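"I Wanted the Last Chapter to Be Too Quiet": A Talk With the Author of Flarkum

The kettle was already on when I got to the apartment above the old Ralliven bookstore, and so was the argument. The author of Flarkum had been rereading the opening that morning and had found a comma to be mad at. The book has been out since May. It's too late for the comma.

I should admit up front that I love this novel. I read it in two sittings, then went back and read the middle section again on a bus, out of order, which I can now report works surprisingly well. Flarkum is set in a river town where everyone over a certain age gives up one memory each year to be stored in a public building called the Doucette. You choose the memory. You sign for it. Then you walk home without it.

"People keep asking me if it's a dystopia," the author told me, pouring. "I never know what to say. The streets are clean, the bread is good, your neighbors like you. I grew up reading all those books with boots and loudspeakers in them, and I adored them, but I kept wondering about a place where you'd have to live there three or four years before anything bothered you."

That slow creep is what makes the book so good! For nearly 200 pages the heroine, a clerk at the Doucette, simply does her job. She files things. She eats lunch on the steps. She has a running feud with the man who winds the clock. And then she opens a drawer with her own signature in it, and I had to put the book down and go stand in the kitchen for a while.

The first draft had the drawer on page one. "It was a thriller," the author said, laughing. "A pretty bad one. There was a chase across a roof. My editor at Barkulier sent back a note that said, 'I like the lunches.' I was furious for a week, and then I cut the roof." 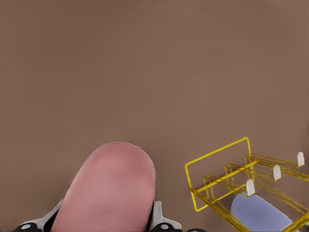 The Doucette itself took the longest to get right. In the early versions it was a great gray tower with guards, and the author spent most of a winter trying to make it frightening before giving up and making it pleasant. The staff wear cardigans. The chairs are comfortable. Even the machine that takes the memories is gentle, and when I asked what color it was (the book never says) the answer came instantly: "Pink. A dusty, salmon sort of pink. Soft at the tip. Something you wouldn't mind having near your face." I've thought about it every time I've opened the book since, and the intake scenes are much worse for it, in the best way.

We talked for a long time about names. "Flarkum" was a nonsense word from childhood, used for whatever was lost under the couch. It was only meant to hold the place until a proper title showed up. "I had a list of serious ones. They all had the word 'river' in them, or 'forgetting,' and they all sounded like a scented candle."

There are 246 stored memories described in the novel, some in a single line, and readers have started trading favorites. Mine is the woman who hands over the smell of a school gym. The author's is a man who gives up a good joke and spends the rest of the book sure that people are about to laugh. "I wrote more than 300 of those. I'd do them on the train. The ones I cut were mostly weddings. You can only have so many weddings."

I asked about the ending, which has divided people. (No spoilers, but if you're expecting the town to rise up, bring something else to read.) The clerk makes one small choice at her desk, and the book stops.

"I wanted the last chapter to be too quiet," the author said. "In the big classics of this kind somebody usually gets crushed, and you close the book and feel terrible and also sort of finished with it. I wanted you to still be sitting there with her. She has the form in front of her. She has a pen. I know what she writes, by the way. I'm not telling."

I tried twice more and got a cookie instead.

Next comes something shorter, set in the same town but long before the Doucette was built, when people there had to remember everything and, the author says, complained about it constantly. The clock is already broken in that one. About the man who winds it, I was told only that his grandmother has a very large part, and that she cheats at cards.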